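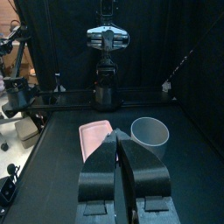 Mister's wrist view at the start of the session, pink tray left, grey pot right.

9/5/21 - Stirndale club project, bench notes

Right, notes before I forget the lot. We're down to the last stretch before the Plustinthorpe round and I've spent the whole session on the tray task, which I keep telling everyone is the easy one. It is the easy one! It's just that the easy one is where we drop most of our points.

For anyone picking this up cold: the task is to take a part out of the shallow tray, put it in the round pot, and get the arm back to its park position without touching either of them again. Two arms are allowed on the table but only one may move at a time, and we've settled on Mister doing the tray while Prieto sits at the back and waits its turn. (Yes, I know Prieto has the nicer gripper. Mister has the better reach to the left side and I'm not re-opening that argument in May.)

First job was the wrist camera. Since February we've been running with the exposure on auto, and with the black tabletop and the black curtain behind it the camera gets very excited about anything pale. The pot blew out to a white blob in the old recordings and the rim finder lost it. I fixed the exposure by hand, a good bit lower than I'd have guessed, and left it there. Rim finder is much happier. The tray was never a problem, pink on black is a gift.

Second job, the fingers. They take up a lot of the view from down there and the pot ends up partly behind the right one, the tray partly behind the left. I'd been masking the fingers out with one fixed shape drawn for fully open, which is plainly daft when we spend half the approach partly closed. So there are now 3 masks - open, halfway, shut - and the code picks whichever is nearest to the gripper reading. Crude but it took me less than an hour, tea included. If somebody wants to do it properly with a smooth blend, please do, the file is in the shared folder and it's all commented apart from the bit I was ashamed of.

Then runs. I did 12 in a row with the new masks and the fixed exposure, tray and pot put back to the same marks each time. 2 failures. One was a straight miss on the pick, fingers closed on nothing and it carried on regardless with an empty grip, so we still need that check on the closing width (it's been on the list forever and I'm putting my own name against it now). The other was the drop: it let go too early and the part clipped the rim and bounced out. I suspect the height offset, which I'd measured to the old pot. The new one is a bit squatter. I've changed the number but not re-tested, so don't trust it yet!

Timing is all right. The slow part is still the approach to the tray, where I've got it creeping because I don't like it near that raised edge. I'd like to speed up everything before the tray and leave the last little bit slow. It's one line in the config, but I want someone else in the room with a hand on the stop button when I try it.

Data: the recordings folder is up to 1,058 clips, and a fair number of those are from before the exposure change, so they look nothing like what the camera gives us now. I haven't deleted anything. I've made a subfolder for the new ones and started it from scratch. Please, please put yours in there and not in the main folder, or we'll be sorting them by eye the night before we travel.

Bits and bobs:

Tray angle. The rules sheet says the tray can be put down any way round, and we've been practising with it diagonal because that's how it landed the first time and it sort of stuck. We need to try it square on and also turned the other way. I had one go square on at the end, not counted in the runs above, and it picked fine but came in very close to the near corner.

Cables. Could whoever sets up next check that the clips are tight before homing the arms? I found one of the spare clips in my coat pocket when I got home, so we're one short on the bench until I bring it back.

Park position. Mister and Prieto are both using the old one. The new one is in the config as park_b, and I'd like us all on it by next session.

Next time: re-test the drop height, write the empty grip check, then the faster approach if there's time left. Bring the clip.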